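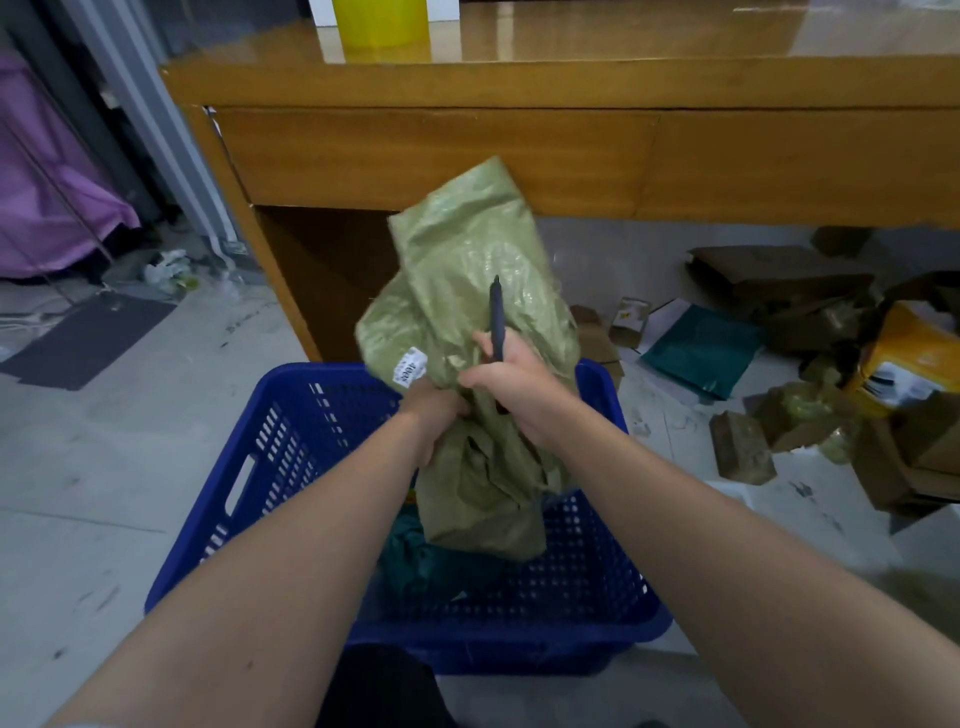

3.2 Opening of the sacks

The study was made in the receiving room of Florkell, a small reseller in Endik. Parcels arrive there in woven sacks, and each sack is opened over a plastic basket standing on the floor. Figure 2 shows the moment we call the grip: one hand keeps hold of the green sack while the other has it by a fold. Workers differed in where they took this grip. Dobson and Vanags (our two coders) marked it separately for 91 sacks, and they agreed in all cases except those where the neck was tied twice.

We did not count the time for cutting. The waste was weighed in November, after 30 working shifts, and came to around 38 kg. Most of it was woven material – the thin mailer bags add very little weight.

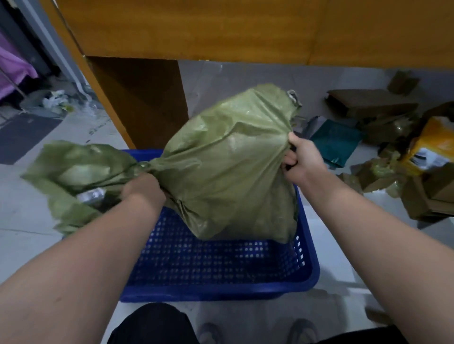

Figure 2. A woven sack held over the basket.

3.3 Sorting of the waste

Woven and thin plastic were put in separate piles before weighing. Labels were left on the material.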